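Bench & Workholding Forum > Tables, Surfaces and Layout > Kraft paper and painter's tape as a layout surface

Thread: Kraft paper and painter's tape as a layout surface, how long does yours last?
Page 1 of 1

ldizon
Posts: 395
Location: Bisville

Looking for numbers or experience on paper-covered tables. Our table top is brown kraft paper, pulled tight and taped at the perimeter, with a grid of blue painter's tape on top. The grid gives a coarse position reference for placing foam cubes, a bin and a small belt conveyor. Cells are square to within what I can do with a steel rule and a pencil line.

Problem is creep. By the end of a month the long strips have moved off the pencil lines near the conveyor, and the corners of the short strips start to lift. Paper is Clondari heavy kraft. Tape is ordinary painter's tape, one layer.

Questions:
1. Is it the tape or the paper that moves?
2. Does anybody seal the paper first?
3. Is there a better way to hold a square grid without scribing the table?

Lorna Dizon

halfnut_harry
Posts: 2,000

Paper. Kraft takes up moisture and grows, mostly across the roll direction. The tape goes along with it. Measure one cell both ways in the morning and again when the building has been shut up overnight. If it changes more in one direction, you have your answer.

Sealing helps a little. I would skip the paper and put down a sheet of white hardboard.

rakena_shopfloor
Posts: 61

Disagree on the hardboard. White reflects the overheads and you lose pale parts against it. Brown is dull and most colors stand out on it. I have run paper on the Rakena packing benches for years. Replace it often and stop worrying about creep.

halfnut_harry

Then buy brown hardboard. It exists. Replacing paper means relaying the whole grid every time, and the grid is the slow part.

etomoana
Posts: 118

How is the paper fastened? If it is only taped at the perimeter, the middle is free to float. Also, where does the conveyor sit relative to the grid? A steel-footed conveyor dragging a few millimeters each time someone squares it up will pull tape before humidity does.

Elsie Tomoana

ldizon

Perimeter only, plus whatever is bolted down through it. The conveyor is not fastened. It gets nudged when the bin is pulled out from the end of it, so drag is plausible.

I measured one cell in October, both directions, as Harry suggested. Long direction unchanged. Cross direction was out by 2 mm. That is one cell, so I would not hang much on it.

Tape layout from four views:

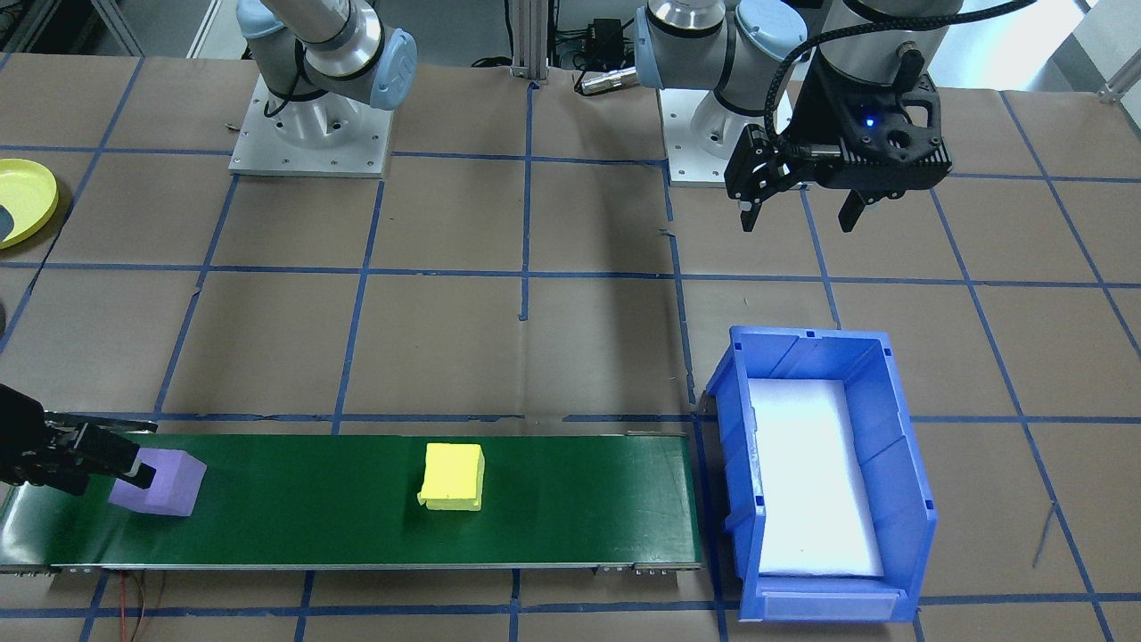
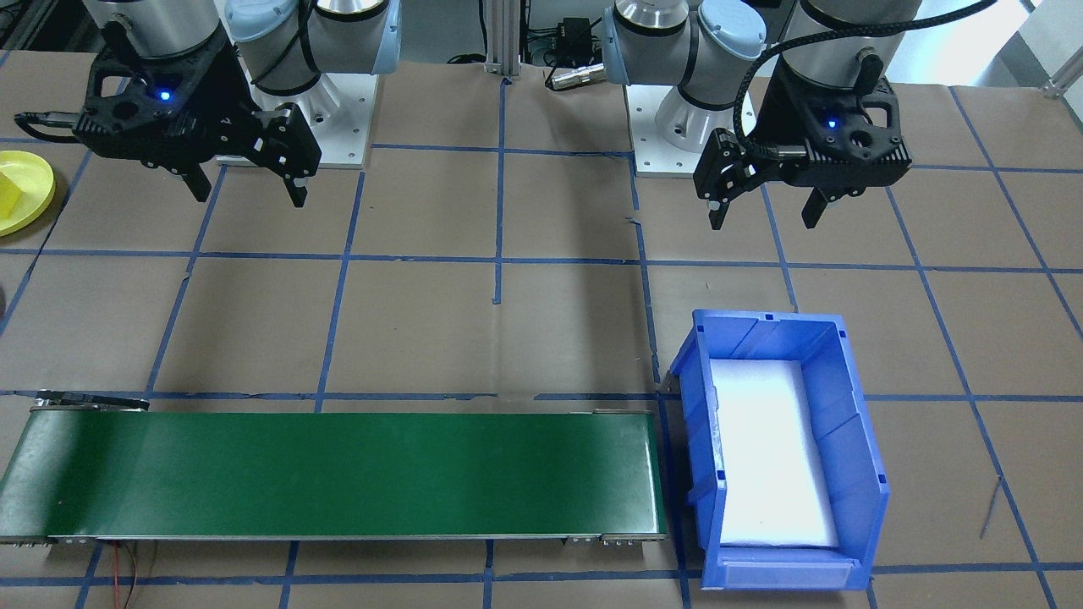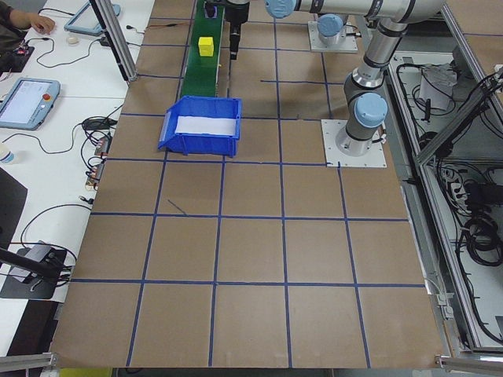 There is a scrap of tape at an angle in one of the left-hand squares in the third one. Not part of the grid. 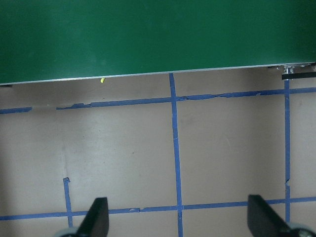
To finish the description: strips are laid full length in one direction first, then crosswise over the top, so every crossing is two layers thick. I burnish with a plastic card. No primer or sealer on the paper. The bin liner is plain white and gets thrown out when it creases.

If the conveyor is the cause, I can fasten it, but I need to keep the option of moving it by one cell. Open to suggestions that do not put more holes in the table.

etomoana

Thin rubber sheet under the feet, cut to the foot size. Do not use foam-backed pads, they compress and the belt height changes. I use offcuts of 1/16 neoprene. It moves when you lift it and stays put when you bump it.

On the grid: lay the strips as short pieces between crossings with a small gap at each crossing. Growth in the paper then shows up in the gaps and the tape does not buckle. It looks worse. It also lets you replace one edge of one cell without pulling up a full run.

halfnut_harry

Short pieces means every piece can be out of line on its own. With a full strip you have one line to check. I would not do it on anything I measured from.

etomoana

She is not measuring from it. She said coarse reference. If the tolerance is a cube width, a gap at the crossings is fine.

ldizon

Correct, 5 mm is good enough for this. Anything tighter is done off the edge of the table.

rakena_shopfloor

One more on cleanup. Foam sheds. You will get crumbs under the belt rail and stuck to the tape edges wherever adhesive has squeezed out. A soft brush along the strips, in the direction of the strip, before they pack down. Vacuum nozzles lift tape corners on paper.

And take the tape up with the paper when you change it. Peeling painter's tape off kraft after a few weeks pulls the top fibers and leaves fuzz.

ldizon

Already found out about the fuzz.

Plan: new paper with the roll direction turned 90 degrees from the present sheet, two lines of double-sided under the middle, neoprene under the conveyor feet. Full-length strips the long way, short pieces crosswise. That should separate drag from growth. If only the cross pieces open up at the gaps, it is the paper.

halfnut_harry

You are changing four things at once. Turn the paper and leave the rest alone for a month.

etomoana

Or do the neoprene first, as it takes ten minutes and needs no new paper. Mark the foot positions in pencil and check them at the end of each shift.

ldizon

Fair. Neoprene first, same paper, foot positions marked. I will remeasure the same cell plus the two beside it and post the readings in this thread.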